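3.2 Upkeep of the hand-held gripper pair

The two grippers used at the Wovwood site are a matched set, left and right, built on the Kellex finger assembly. Each carries a cube at its base printed with square fiducial markers, and the pose of the gripper is recovered from whichever faces the head camera can see. Most of the upkeep described in this section concerns the cube and the finger pads, as these were the parts that drifted or wore during collection.

Before each session the operator switches on both units and waits for the green indicator on each cube. The fingers are then opened fully and closed twice against a gauge block. If the measured opening differs between the two units by more than 2 mm, the finger linkage is reset following the procedure of Thịnh Tăng, which takes a few minutes and needs one hex key. The cables are checked last – a cable that pulls on the forearm changes the way the operator holds the unit, and the effect shows up in the wrist angle. 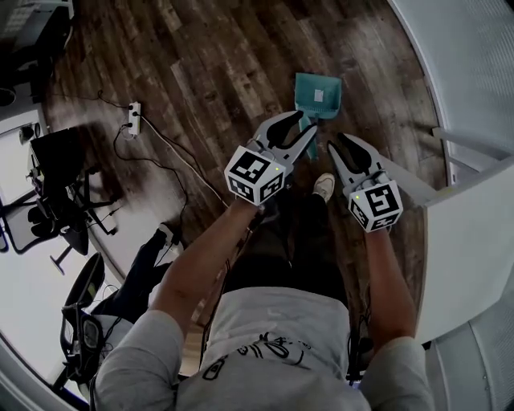 Figure 4. Hand-held grippers with marker cubes, fingers open, during the dustpan task. View from the head camera.

Floor-level tasks such as the one in Figure 4 proved the hardest on the hardware. The fingers are angled down and the tips can strike the planks, which loads the joint between the finger base and the cube. Of 1,462 episodes recorded with this pair, 1,201 passed the marker check without correction. The remainder were traced mainly to a cube that had rotated slightly on its mount. We now mark the seam between cube and mount with a paint line and inspect it at every pad change.

Pads are replaced as a set on both grippers. The first set was removed after 561 episodes, when the rubber at the tips had begun to round off. Trí Đoàn then repeated the extrinsic calibration with the Irkell board, and the new offsets were stored with the episode log. A cube with a scratched or lifted face is replaced whole – cleaning with alcohol dulled the print on two early cubes and is no longer done.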